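Le bac

Yi-chun Hsieh avait repris l'atelier de Bonura en octobre, avec les dettes, le chat et le bac. Le bac était gris, en métal, assez grand pour y coucher un enfant. Il servait à tout. On y jetait les pièces qui n'avaient pas encore de place, et quand elles en avaient une, on oubliait souvent de les en sortir.

Le premier hiver, elle fit l'inventaire. Elle trouva 156 boîtes de vis sur les rayons du fond, dont la moitié sans étiquette. Elle trouva aussi un carnet où le vieux Bonura notait les commandes au crayon. La dernière page portait un seul nom, Sarncombe, et une somme, 70, sans dire de quoi.

Elle téléphona à Sarncombe. C'était une fabrique de jeux de construction, à l'autre bout du canal. Un homme lui répondit qu'il s'agissait de barres peintes, vertes pour la plupart, et qu'on les attendait depuis longtemps.

– Combien de temps ?

– Quinze mois. Monsieur Bonura disait toujours la semaine prochaine.

Elle promit de chercher. Elle chercha dans l'appentis, sous l'escalier, dans l'armoire dont la clef ne tournait qu'à l'envers. Les barres étaient au grenier, dans des caisses marquées Pritell, le nom d'un client mort. Elle les descendit par huit, dans un seau, parce que l'échelle était mauvaise. Cela lui prit l'après-midi. Le chat la regardait passer et ne se poussait pas.

Le soir, elle versa tout dans le bac et commença le tri. Les bonnes allaient dans un carton, les tordues dans un autre. Elle travaillait debout contre la table de bois clair, la radio allumée trop bas pour qu'on comprenne les paroles. Vers dix heures elle mangea une pomme. À onze heures elle avait presque fini et n'en avait plus envie.

Elle s'assit et regarda le fond du bac.

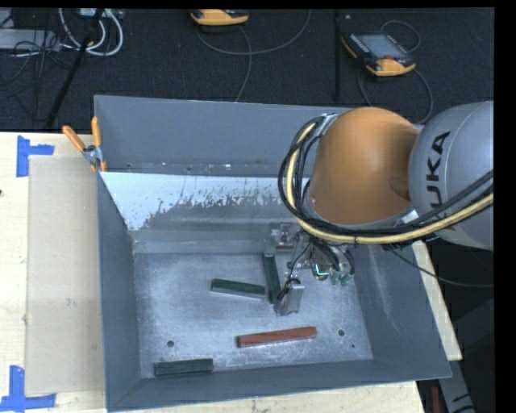
Il restait trois vertes et une d'un brun rougeâtre. Elle n'avait pas souvenir d'avoir descendu la brune. Elle reprit le carnet et tourna les pages à rebours. Des vertes partout, pas une seule brune. Peut-être un essai de peinture, peut-être un reste d'une autre commande.

Le métal était rayé et plein de taches. Combien de choses Bonura avait-il fait glisser là-dedans ? Elle l'avait vu travailler une seule fois, le jour de la visite. Il lui avait parlé du toit, du loyer, de la chaudière, jamais de ce qu'il fabriquait.

Elle mit les vertes dans le carton et écrivit Sarncombe dessus. Puis elle appela sa sœur, qui ne dormait pas non plus.

– Tu rentres quand ? demanda sa sœur.

– Je livre demain. Après, je verrai.

Elle posa la brune sur le rebord de la fenêtre, à côté des clefs, et éteignit la radio.

Imprimer ce texte | Envoyer par e-mail

Dans la même rubrique
La chaudière de Madame Yen
Deux stations avant la mer
Le locataire du second
Une échelle pour Pritell

Contact | © Tous droits réservés, textes et photos | Haut de page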